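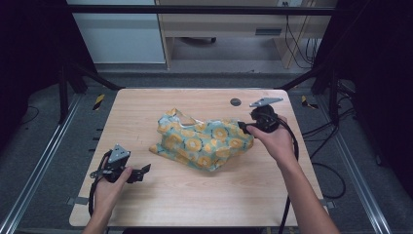
*The fabric bag, citrus or pineapple depending on who you ask.*

# Supper on the Porch

Mared Kemeys had promised her wife a supper outdoors before winter was over, and by the second week of February she was running low on winter. She had meant to do it in December, when the lights were up and the neighbors would have thought it charming, but in December there had been the business with the furnace, and after that both of them got the cough that was going around Vorkcombe, and then it was just January, which went by the way January does when you're mostly looking for your other glove.

So she wrote it on the calendar by the fridge. Wed 8 February, porch, 6:00, wear the good socks. Nives Sanna read it over her coffee and said, "Is that us?"

"Who else would it be?"

"I thought maybe you were having somebody over to the porch."

"I'm having you over to the porch."

Nives considered this for as long as it took to butter her toast (she buttered all the way to the corners, even on weekdays, and would not be hurried) and said that in that case she'd have to find the good socks.

Now, the porch was nothing much. It ran along the back of the house and looked out on the yard, the shed, and the rear end of the MacKinnon garage. It had a swing that hung a little low on the left. But when they first came to see the place it was the porch Mared had stood on, while Nives was inside asking sensible things about the water heater, and it was the porch she had pictured the two of them on, growing old and passing remarks. They had eaten out there a great many times in summer. They had never once done it in the cold, and for some reason it had gotten into Mared's head that they ought to.

She left work early and stopped at Clullitz for bread. The girl there was just turning the last of the seeded loaves into the half-price basket, and she let Mared have one out of her hands, along with two of the almond things that Nives claimed not to like. Then it was home to the soup, which was a white bean soup with plenty of garlic and the heel of a cheese dropped in, and which needed 90 minutes if you wanted the beans to go creamy and start minding their own business. Mared gave it the whole 90. She swept the porch. She carried out the quilts, the lantern, and the little Dullik heater they'd bought for the bathroom the year the pipes froze, and ran the cord in under the kitchen window, and stuffed a dish towel in the gap.

She even strung up the lights again. Half of them came on. She stood there jiggling the plug and talking to it in a low, reasonable voice, and then decided half was a nice amount of light for two people.

At ten to six it began to sleet.

It came in sideways, too, straight across the yard and onto the swing, and within a minute the top quilt had a gray crust on it like stale frosting. Mared ran out and got the heater, then the quilts, then the lantern, and by the time she went back for the bowls each one had a small cold puddle in it. She tipped them out over the rail. She was surprised to find she was close to crying about it, a grown woman with a ladle in her back pocket.

Nives came in the front way, stamping. "It's awful out there," she called. "Are we still going?"

"It's all wet," said Mared.

"What's wet?"

"The porch. The swing, and your quilt. I swept it and everything."

Nives came down the hall with her coat still buttoned and looked out through the back door for a while. The lights were swinging around. Across the way somebody had come out of the MacKinnon garage with a trash can lid held over his head, thought better of it, and gone back in.

"Where does it stop?" Nives asked.

"Where does what stop?"

"The wet. It doesn't go all the way to the wall. Look, there's a dry piece by the door."

There was, if you were generous. It was as wide as a doormat and a half. Nives went and got the camping pad from under the bed, and the two flat cushions off the kitchen chairs, and the wool blanket that smelled of the cedar chest. She laid them down along the wall one after another, as if she were making up a bed for company. Then she sat down on it in her coat with her back against the house and her feet pulled in, and held up both hands for a bowl.

Well, you can't argue with that. Mared filled two mugs, as the bowls were hopeless, and tore the bread into her lap, and squeezed in on the other side of the heater. The sleet ticked on the steps. Every so often a gust got around the corner and they both yelled.

"This is very good soup," said Nives.

"It had the whole 90 minutes."

"I can tell."

They ate all of it. They talked about whether the gutter would hold till spring, and whether Nives's brother was serious about the boat, and what they'd have done with the 390 dollars if the furnace man hadn't gotten it first. Mared said Italy, and Nives said that 390 dollars would get them as far as the airport parking lot. Mared said they could eat soup there. Nives laughed so hard she had to put her mug down, and she put it down on the almond things, and then of course somebody had to eat the flattened one.

"I don't even like these," she said, eating it.

Around seven the sleet went over to snow, and the MacKinnons' back light came on, and Mared's left foot fell asleep. She mentioned it. Nives said hers had gone a while ago, and was there any more bread.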